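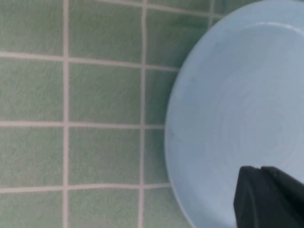 Gripper over the blue plate at the Calthorpe open day, Tuhiwai building.

Subject: Re: [dishroom] Calthorpe open day - did anyone go?

On 22/06/2022 Noeline Pirihi wrote:

> Hi all,
>
> Has anyone on the list been to see the Brinero arm that Calthorpe is
> showing at the Tuhiwai building in Dridinville? I got the flyer and
> my director got the same flyer, and now I am being asked what I think
> of it. I don't think anything of it yet.
>
> The flyer says it "handles everyday dishware in unstructured
> settings." We send out nearly 400 trays at lunch and I have two open
> positions in the dishroom that I can't fill. If this thing can sort
> and rack plates, even slowly, I'd like to know. If it can't, I'd like
> to know that too before somebody signs something.
>
> Specific questions:
>
> Does it do wet plates?
> Does it do stacks, or only one plate at a time?
> Does it need a person standing next to it?
> What happens when it drops one?
>
> Noeline

Noeline,

I went. I'll take your questions in order further down, but first what the visit was like, since I think the setup tells you a good deal.

Parking is behind the building and the sign for it is wrong, so go past the loading dock and turn in after it. You sign in at a desk, get a sticker, and wait in a hallway with coffee. They took us through in groups. Mine was mostly people from hotels, plus a man from a school district who asked better questions than I did. Each group got 44 minutes, and I know it was 44 because the schedule was taped to the door and that was the number on it. A fair piece of that was slides.

The slides were what you'd expect. Labor costs going up, a line going up, another line going up. There was a video of the arm clearing a table in somebody's kitchen. I asked if the video was at normal speed and was told it was sped up "for length." I asked how much and the presenter said she'd find out. To be fair to her, she did come and find me at the end and told me it was four times. I would like that printed on the video.

Then the demonstration. I had pictured a dishroom, or a corner of one, with a rack and a tray return and maybe a sprayer. What we got was a table with a green and white grid on top and plates laid out flat, a light blue one and a yellow one. The job was to pick up a plate and move it, then pick it up again and put it back. That was the demonstration. I don't want to be unkind about it, and I'm told that getting hold of the rim of a flat plate is a hard problem for a machine. I believe that. It is a very easy problem for my dishwashers, and they are who it has to be compared with.

They also put up what the arm sees on a screen next to the table. There's a small camera down by the gripper, so you get a close view of the plate and a bit of dark gripper at the bottom corner. This was the most interesting part for me. When the gripper is right over the plate the camera sees less than half of it, and the rest runs off the side of the picture. I asked how it knows where the far edge is. The answer was that there is a second camera that stays put and looks over the whole table, and the two work together. Fine. So what happens in a room with steam, where somebody bumps the second camera with a cart? I was told that the second camera "would be mounted appropriately." You and I have both seen what happens to things that are mounted appropriately in a dishroom.

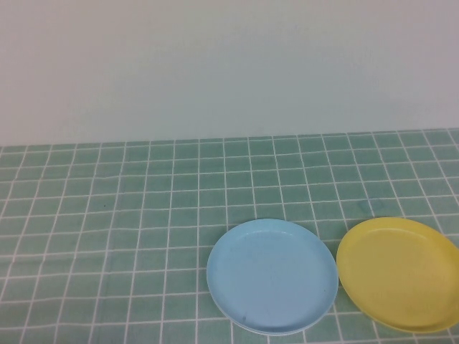 I asked if they would put one plate on top of the other. The engineer running the table (nice guy, tired, had obviously been doing this all morning) said stacking was on the roadmap but was not part of what they were showing. I asked if I could move a plate myself, just slide it over some, and see if the arm would still find it. He let me. It did find it, and I'll give them full credit for that. It took its time. The arm went over, stopped, went down a little, stopped again, and then closed on the rim. The man from the school district said it looked like his father parking a car.

Then he slid the plate until the edge of it hung off the table, the way plates get left on a tray return, and the engineer politely slid it back.

OK, your questions.

Wet plates. They did not show any. I asked and was told the fingers have been tested on damp surfaces. Damp was his word and I asked what it meant, and I did not get anything I could write down. Nobody had a bowl of water handy. I'd treat this as a no until you see it with your own eyes, with your own detergent on the plates.

Stacks. See above. One plate at a time, flat on the table, nothing on it. No food scraps, no silverware, no napkin stuck to the bottom. I never saw it meet a bowl or a cup, and I asked about those too. Cups are "in progress."

Person standing next to it. Yes, during the whole visit. The engineer had a hand near the stop button from start to finish. He said this was for the visitors' safety, and in a customer site it would be different. Different how, I asked, and he said there would be a fence. If you have room for a fence in your dishroom then your dishroom is bigger than mine.

Dropping one. It let go of a plate early once while I was there. From a low height, so no harm done. The arm then carried on and made the whole trip to the drop-off spot with nothing in the gripper, opened up, and went back for the next round. A person had to reset it. Please think about that one for a while. A drop I can live with. We drop plates every day. What bothers me is that it didn't seem to know.

On numbers. The handout says the Brinero completed 151 pick-and-place runs in a row "under evaluation conditions." I asked three things about that and they're written in the margin of my copy: were those all the same plates, was it on that same table, and how many tries did it take to get the run of 151. First answer, yes. Second answer, yes. Third answer, he would have to check, and he took my email address. I haven't heard anything. If I do, I'll post it here.

What I could not get out of anyone was a speed. Plates per hour, racks per hour, anything. I tried to time it on my phone but the engineer kept pausing to talk, which isn't his fault, he was being asked things. So I don't have a figure and I'm not going to make one up for your director. My feeling from standing there is that you would still be on the lunch plates when the dinner plates came back.

Price is by lease. They wouldn't say it in front of the group. You have to book a call.

Now, I've been on this list long enough to know that I'm down as the guy who doesn't like machines, so let me say what I did like. The arm was quieter than I expected. It was gentle when it set a plate down, gentler than a few people I've employed. The staff didn't claim it could do things when I asked them straight out, and the engineer in particular would say "no, it can't do that today" without looking over his shoulder first. The flyer is a different matter. "Unstructured settings" is a strange thing to say over a table with a grid on it and plates laid out flat and clean. Somebody in the back of our group said the grid is probably there to help the cameras. I asked and was told no, it's just what they had on the table. Could be. I'd still like to see it on stainless steel under my lights, with the glare coming off.

If I were you I would write to Calthorpe and ask for three things before anyone in your building books a call. Ask them to run it with your plates, and send them the chipped ones too. Ask them to run it for a full hour with no one touching it and to send you the recording at normal speed, including whatever goes wrong. And ask for the name of one kitchen that is using it right now. I asked for that last one and was told they have "partners." A partner could be anybody. My brother-in-law is a partner in a boat.

As for the two positions you can't fill, I have no advice, and I wish I did. I raised the dishroom rate in January and it helped some. It didn't help enough. I understand why your director's eyes lit up at the flyer, mine did too for about as long as it took to read it. But I don't see this machine filling either of those jobs this year. What I see is you with the same two openings and a fence.

The open day runs again next month, same building. I'm willing to go back if a few of us go together, and I'd like somebody to bring a bus tub of real dirty plates and ask nicely. They can only say no. Reply on the list if you're in, and tell me if you need a ride from the Dridinville side, I have room in the van.

Oh, and the coffee was good. The cookies were gone by the time our group came out.

Walt
(dishroom and stores, still on paper logs)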